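Small software team gives hand-held grippers a sense of where they are

2022-04-17
By Lorna Leckie

If you have ever tried to follow a friend's phone video while they walked through the house, you already know the problem Memine's software crew has been chipping away at since January. Film taken from a moving hand is a jumble. The view tips, the light changes, a thumb goes by. Now try working out from that film exactly where the hand was, to within a few millimetres, for every moment of the recording!

Their answer is a package called Flastance, and version 4 went out to partner labs this month. I spent a very happy afternoon watching it run, and I came away convinced that some of the most interesting work in robotics right now is happening in the plain grey windows of a tracking program.

Flastance takes recordings made with a hand-held gripper, the kind a person squeezes like a pair of kitchen tongs with a camera riding on top, and turns them into clean paths that a robot arm can learn from. It works out how the gripper moved, how wide the fingers were open at each moment, and which stretches of the recording are good enough to keep. The earlier version could do the first job well and the second job on a good day. The new one does both together, and the difference is lovely to see.

Tuulikki Riihimäki wrote most of the new tracker. She showed me the same recording processed by the old code and the new code, side by side, with the path of the hand drawn as a thin green line. The old line had a jag in it every time the gripper swung close to the tabletop and the camera saw mostly wood. The new line went through the same spot as smooth as you like.

"Wood grain is hard," she said. "It's full of texture, so the software thinks it has plenty to hold on to, and then one stripe looks like the next stripe and it slides off. We used to lose it right when the person was reaching for something, and that's the part you care about most."

The fix was to let the tracker lean on whatever else is in view, even if it's only a bit of something at the edge of the picture. A tray rim or a set of keys will do. It also now knows which part of the picture is the gripper itself, and leaves those pixels out of its sums when it is estimating motion. That sounds obvious once you've heard it (I said so, and got a patient look), but the fingers open and close through a good chunk of the view and the pads on them change shape as they wear, so a fixed mask was never going to cut it. Yeshi Weldu trained a small model to find the fingers fresh each time.
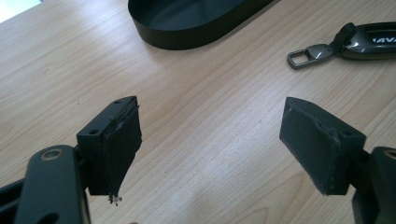 Fingers open over a wood tabletop, with an oval tray and a key fob at the far side. The pads are showing some wear.

Weldu's model feeds the other half of the release, which estimates finger opening without any extra sensor. She is especially pleased with how it copes with scruffy pads. Her first try learned the crisp edge of a new pad and went to pieces once the foam started to fray, so she went back and gathered recordings from well-used grippers, ragged corners and all. The labs don't have to swap pads or recalibrate just to keep the software happy, and people who record all day will be cheering about that.

There is a planning piece as well, though it's still labelled experimental. Montri Rungrueang has been building a checker that takes a finished path and asks whether a given robot arm could follow it. People's wrists do things that arms can't, and until now a lab might find that out only when the arm stopped partway. The checker colours the awkward stretches orange and offers a nearby path that keeps the fingers on the same line. Watching it nudge an impossible elbow into a possible one was my favourite moment of the visit.

Processing is quicker too. On the team's test machine, a batch of 40 recordings that used to be left going overnight now finishes in 8 minutes, mostly thanks to Jirayu Chaiyaporn, who rewrote the matching step and then, by his own account, spent a week refusing to believe the timer. He has also tidied up the log files, which now tell you in ordinary words why a recording was thrown out. "Too blurry near the start" is a big step up from an error number.

Jestema, the first outside lab to try the release, has already sent back a wish list. At the top is support for two grippers used at once, one in each hand, sharing a single map of the table. Riihimäki has a rough branch going and says the two paths line up nicely until one hand crosses in front of the other's camera. She's working on that now.

Flastance 4 is available to partner labs through the usual download page, with sample recordings and an updated setup guide. Older projects will open in the new version, but finger-opening estimates need to be run again before they can be exported.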